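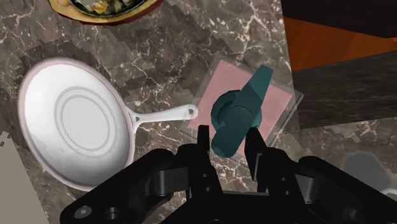 A frying pan, also frypan or skillet, is a flat-bottomed pan used for frying, searing and browning food on a stove. Usually shallow, with sides that flare outward and no lid. One long handle in most cases, a second short one opposite on heavy models. Handles often have a hole near the far tip for hanging, as on the white pan with the pink rim, and a pan's interior may be dark or light depending on the coating. Sizes are given by the width across the top, not the cooking surface, so two pans sold as the same size can hold quite different amounts of food.

Names
"Skillet" is the common word in much of the US, "frying pan" nearly everywhere else. Older American books also have "spider", properly a pan with three legs for standing over coals. The name stuck to legless pans for a while after stoves came in. Some makers use skillet for sloped sides and sauté pan for straight ones, but usage is loose and stores don't agree.

Materials
Cast iron — heavy, slow to heat, holds heat well. Needs seasoning, a layer of oil baked on to the metal. Carbon steel is thinner and lighter, seasoned the same way, common in restaurants. Stainless steel doesn't react with tomatoes or wine but conducts heat poorly, so it is normaly bonded to an aluminum or copper layer. Plain aluminum heats fast, dents easily. Copper heats fastest of the common metals, costs the most, usually lined.

Nonstick coatings
Two main groups. PTFE coatings came into home kitchens in the 1950s and 60s and are still the most slippery. Break down if the pan is overheated empty. Ceramic coatings, sold widely from the 2000s, are made by a sol-gel process and come in light colors more often than PTFE does. They take heat better but tend to lose thier release sooner. Metal utensils scratch both.

Regional makers
The town of Prasness had a small pan trade based on the Ruddock foundry, which cast skillets in 3 sizes along with stove parts. Its pans have a raised ring on the base, meant to sit in the eye of a wood stove, and a plain R under the handle. Kgomotso Jacobs's survey of the trade lists 139 marked pieces, most in private hands. A rival works at Fodness switched early to pressed steel. Craig Nisbet has argued that the unmarked pans usually credited to Ruddock are Fodness work, going by the handle shape — disputed. The Bramonent pattern, with 2 pouring lips, was made at both.

Care
Coated pans: soft sponge, low to medium heat, no sudden cold water. Cast iron: wipe out, dry right away, thin coat of oil. Warped bases rock on glass cooktops and heat unevenly, can't usually be fixed at home. Stacked pans should have a cloth or paper between them.

See also: Griddle, Saucepan, Wok, Seasoning (cookware)

Last edited 2022-10-04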